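Pivullow Forum > Kitchen and Small Appliances > Coffee > Capsule staling: does the storage container matter?

Started by h_tennant, June 5, 2024

h_tennant
I have been trying to separate two effects that usually get lumped together: oxygen getting into the capsule, and aroma lost from the capsule. The common advice on this board is "keep them airtight". I would like to know whether an outer container does anything useful once the capsule itself is sealed.

My reasoning so far. A capsule with a foil lid has three possible leak paths: the lid, the heat seal at the rim, and the cup wall. Foil is close to a perfect barrier unless it is creased or pinholed. The heat seal is good if the flange was clean when it was sealed. The cup wall depends entirely on what it is made of. Plain polypropylene passes oxygen fairly freely, and multilayer cups with a barrier layer do not. So the answer should depend on the cup far more than on the box you keep it in.

The box type people are usually asking about is a clear one with a loose lid, holding capsules with foil lids.
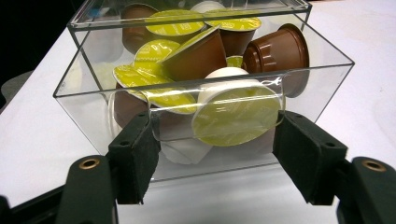 Marlies Bühler
I disagree with the premise that the outer box can be ignored. If the cup wall is the weak path, then anything that slows air exchange around the cup helps, because the capsule can only take up the oxygen that is there.

h_tennant
Work it through, though. Ground coffee takes up very little oxygen before the taste changes. Even a box with a perfect gasket holds far more oxygen in its headspace than the coffee needs to go stale. Unless you flush the box or put an absorber in it, sealing the lid just encloses the problem.

Marlies Bühler
A box packed to the top has less headspace than you are assuming.

h_tennant
Less, yes. Round things with tapered sides pack badly. You will not get the void below a third of the volume by tipping them in.

GFrei
Agree with Hamish on oxygen. Humidity is a separate matter and nobody has brought it up yet. I kept a logger in the cupboard over my kettle through May and the relative humidity spiked every time the kettle boiled. Plain polypropylene is a decent moisture barrier, so I doubt much water reached the coffee, but paper-based and compostable capsules are another story. Those I would keep in a closed container, and away from the kettle in any case.

rupert.w
What is the actual shelf life difference? Everybody quotes permeability and then stops. I have drunk capsules ten months past the printed date and could not have told you.

h_tennant
For a barrier cup, I would not expect you to notice. For a plain cup with no outer wrap I noticed at four weeks. Test below.

Method: one sleeve of Londudlow medium roast (plain cups) and one sleeve of Draria (barrier cups). Each sleeve was split in 2. One half went into a clip-top jar with a silicone gasket, the other half was left in an open box in the same cupboard. After 4 weeks my wife brewed them in random order without telling me which was which, same machine, same volume, and I scored them.

Results: no difference I could detect between jar and open box, for either brand. A clear difference between the brands when compared with fresh sleeves. The plain cups had gone flat and slightly cardboard-like. The barrier cups had not.

Marlies Bühler
One taster, one sleeve per brand. That is not a result. The roasts are different too, so you are comparing two coffees as well as two cups.

h_tennant
Each brand was compared with its own fresh sleeve, so the roast drops out. The sample size is what it is. If somebody wants to repeat it with a proper triangle test I will post my brew settings.

GFrei
What about light? Clear boxes get criticized for that in the bean threads.

h_tennant
For beans in a clear jar on a windowsill, fair. For ground coffee inside an opaque cup under foil, light does not reach the product. It will warm the box if the sun is on it, and heat is worth worrying about. Reaction rates climb quickly with temperature. I would take a cool shelf over any gasket.

On the choice of box, then, I treat it as a question of handling. A tall open-topped box is fine for sealed capsules.

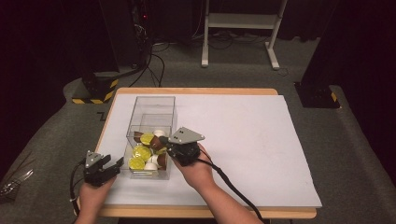 What you do want to avoid is mechanical damage. The foil is thin, and the rim of one capsule pressing on the lid of another can crease it. A crease by itself is usually harmless, but if it runs across the seal at the flange you may have opened a channel. Check for this by squeezing the cup gently: a capsule that was sealed under slight pressure will have a domed lid, and one that has leaked will be flat or slack. Some brands pack without that pressure, so compare within one sleeve.

Heidrun K
The dome test is unreliable. Fresh coffee gives off carbon dioxide after sealing, so a domed lid tells you how soon after grinding it was packed as much as it tells you about the seal. I have had flat lids on perfectly good capsules from Lu, whole sleeves of them.

h_tennant
That is a reasonable objection, and it is why I said to compare within a sleeve. One flat lid among nine domed ones is a leak until shown otherwise. A sleeve of 10 flat ones tells you nothing.

Heidrun K
Then we agree on that much. I would still weigh them if I had doubts. It won't show a leak, but it does catch short fills, and in my experience those get blamed on staling more than anything else does. A thin cup is a thin cup.

rupert.w
So the short version is buy barrier cups and put them wherever?

h_tennant
Wherever is cool. And use the older sleeve first.

Marlies Bühler
I will run the jar test with an oxygen absorber in one jar. If Hamish is right about the headspace, that should be the only jar that makes any difference with the plain cups. Which setting did you use for volume?

h_tennant
Long cup, factory default, machine warmed up with one blank shot. Discard the first capsule of the session. Let me know which absorber size you use, it needs to be matched to the jar and not to the coffee.

GFrei
Please also log the temperature. A jar near the back of a fridge or a warm wall will swamp whatever the absorber is doing.

Marlies Bühler
Will do. Same shelf, logger between the jars. I'll start when the next Londudlow sleeve arrives.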